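We finally dealt with the tabletop. If you've read this blog for a while you know about the tabletop, because I've been complaining about it since we moved into the studio with the green floor. It's white, it's enormous, and I bought it secondhand for 40 dollars from a guy named Femi Nwachukwu who was closing up his office. He threw in two free lamps and I should have asked myself why he was so cheerful.

The trouble is the size. Every single time I want to get at the shelves I have to squeeze around it sideways, and my hip has had a bruise on it for most of June. Hussam came over and said, very kindly, that maybe I owned a table and rented a hallway. Rude! But fair.

So the plan was to shift it toward the window, clear it off, and give the whole surface a proper scrub while we had the energy. 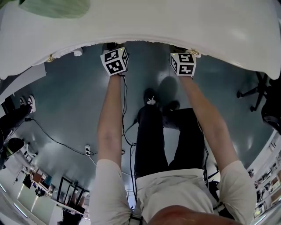 Last updated: 2020-07-11

Leaning over something this wide is a workout, by the way. I'm not short and I still have to stretch both arms right out over the top. My shoulders were complaining within 30 minutes, and I'd put on a cream T-shirt to do it in, which tells you how much thought went into my cleaning outfit.

I do love the curve, though. I'd forgotten how nice that big sweeping edge is, because it's usually buried under mail and fabric scraps and whatever mug I lost that week. And the little brass-colored fittings along the front are my favorite part of the whole thing. I went at mine with an old toothbrush and some lemon juice (Snežana swears by it) and then a dry cloth, and I'd say they came up a bit brighter — or I wanted them to so badly that I saw it.

We got it about a foot closer to the window before Hussam had to leave, so I can reach the shelves now if I breathe in. The lamps are still in a box. If anybody local wants two lamps, email me, and please bring your own bag.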